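Ticket 91: Wi-Fi drops out in the living room every evening
Opened by: Tibor Szalai
Status: Open, waiting on customer

Hi again, me with the same old problem. The router is a Siverach, the one you sent when we switched to the Fluredwood plan in December, and it lives on a shelf in the hallway. Mornings are great. Then 6 in the evening comes and everything in the living room slows to a crawl, while the bedroom (farther away!) stays perfectly fine.

What I've tried so far: restarted the router, more times than I'd like to admit. Changed the channel from automatic to 9. Moved the router up one shelf, then back down again when my wife pointed out it was blocking the clock. I also swapped the cable between the wall socket and the router for a new one, and that made no difference at all. 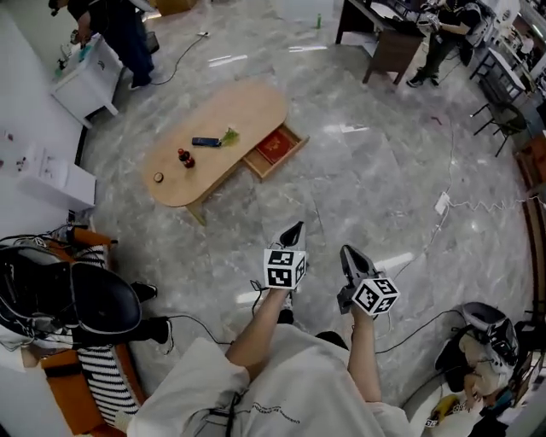
The weird part is the laptop. If I plug it straight into the router it gets close to the full 700 the whole evening, so I don't think the line coming into the building is the trouble. Over Wi-Fi in the living room the same laptop drops to 9, sometimes 6, and video calls turn into a slideshow.

Update, 8:40 pm: I split the two bands like your colleague Szabó suggested on the phone and gave them different names. The phones had all been hanging on to the slow one! Moved mine over and it jumped right up - for half an hour, and then it dropped off the network and went back to the slow one by itself.

Update, next morning: had the phones forget the slow network completely. The TV is the stubborn one, it's an old Valska and it can't see the fast band, so I left it where it was. Speeds look good now but it's morning, so that doesn't tell us much.

Two questions for you. Is there newer firmware for this model? The update page just spins and then says "try later". And would a second unit by the living room door help, or would I be paying for something I don't need? I can be on the phone any evening after 7 if you want to run tests from your end.

Thanks, Tibor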